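4. Zeitungsseiten erfassen und Zitate ausgeben (Skasteck)

Stand März. Gilt für den Arbeitsplatz mit Bimon-Scanner. Wer noch am alten Gerät sitzt: Kapitel 9, Anhang Daly.

4.1 Vor dem Start

Band aus dem Magazin holen, Laufzettel mitnehmen. Ohne Laufzettel keine Signatur, ohne Signatur kein Datensatz.

1. Rechner an, Scanner an. Reihenfolge egal, aber warten bis die grüne Lampe am Bimon steht. Blinken heißt: noch nicht.
2. Skasteck öffnen, Profil "Zeitung gebunden" wählen. Nicht "Zeitung lose", da fehlt die Falzkorrektur.
3. Zielordner prüfen. Muss auf den Bestand Jakcombe zeigen. Steht da noch der Ordner vom Vorgänger: ändern, speichern, Programm einmal neu starten.

Achtung: Bände mit gelöstem Rücken NICHT auflegen. Zurück ins Magazin, Zettel dran.

4.2 Titel anlegen

4. Neuer Datensatz > Periodikum. Pflichtfelder: Titel, Ort, Nummer, Erscheinungsdatum.
5. Titel genau so eintragen wie im Zeitungskopf. Auch alte Schreibweisen, auch Artikel am Anfang. Titeländerung mitten im Jahrgang = neuer Datensatz, dann über "Vorgänger" verknüpfen.
6. Datum immer Jahr-Monat-Tag mit Bindestrich. Punkte frisst das Feld zwar, sortiert danach aber falsch.
7. Ort unsicher? In eckige Klammern. Ort unbekannt: [o. O.]. Feld nie leer lassen, sonst bricht der Export ab.

Hinweis: Beilagen bekommen eine eigene Nummer mit angehängtem B. Extrablätter ein X. Steht beides drauf, gilt X.

4.3 Scannen

8. Auflösung steht auf 200 dpi für die Vorschau. Für den Endscan hochsetzen, Taste F7. Wird gern vergesen.
9. Seite auflegen, Glasplatte runter, auslösen. Nicht auf die Platte drücken.
10. Nach 50 Seiten kurz speichern lassen. Balken abwarten. Bei 100 Seiten ohne Speichern wird das Programm sehr zäh und stürzt gern ab, dann ist alles seit dem letzten Speichern weg.
11. Fehlende Seiten nicht überspringen! "Leerseite einfügen", Vermerk "fehlt im Original". Sonst stimmt die Zählung hinten nicht mehr und die Links laufen ins Leere.

4.4 Zitat ausgeben

12. Ausgabe markieren, Rechtsklick > Zitieren. Drei Stile zur Auswahl: Kurz, Lang, Hausstil. Für den Lesesaal reicht Kurz.
13. Kontrollieren: Punkt nach dem Titel doppelt? Kommt vor, wenn im Titelfeld schon einer steht. Von Hand löschen.
14. Link immer aus dem Feld "Dauerlink" nehmen, nie aus der Adresszeile. In der Adresszeile hängt die Proxy-Kennung mit drin, damit kommt von außen keiner rein.
15. Abrufdatum setzt das Programm selbst. Bei gedruckten Listen rausnehmen.

Achtung: Export als Textdatei nur in UTF-8. Sonst sind die Umlaute hin und die ganze Liste muss nochmal raus.

4.5 Platz übergeben

16. Programm beenden, abmelden. Erst dann den Scanner aus.
17. Band mit Laufzettel auf den Rückgabewagen. Keine Bände über Nacht am Platz.
18. Tischplatte trocken abwischen. Graue Schlieren auf Weiß sind oft Druckerschwärze, mit Wasser schmiert das nur.
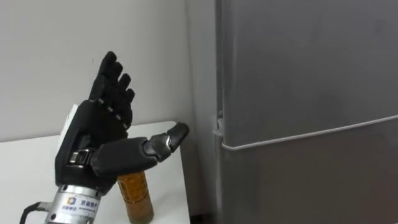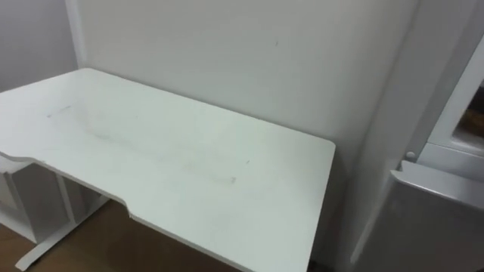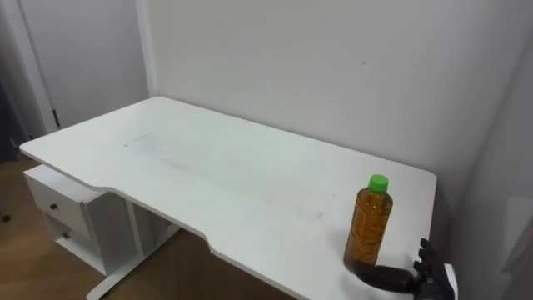 4.6 Wenn was klemmt

Scanner wird nicht gefunden: Kabel hinten am Rechner, linker Anschluß. Dann Skasteck neu starten.

Meldung "Datensatz gesperrt": jemand anderes hat ihn offen. Rumfragen, sonst Sperre bei Fiachra Sheehan aufheben lassen. Bitte nicht einfach eine Kopie anlegen, die doppelten Sätze kriegt man kaum wieder raus.

Texterkennung liefert Buchstabensalat: Sprache und Schriftart im Profil prüfen. Fraktur muss extra angehakt sein, und zwar vor dem Scan. Nachträglich geht auch, läuft dann aber über die Warteschlange und ist erst am nächsten Morgen ferig.

Zitat ohne Nummer: Feld war beim Anlegen leer oder steht auf "automatisch". Nachtragen, speichern, Zitat neu erzeugen. Das alte Zitat aktualisiert sich nicht von allein.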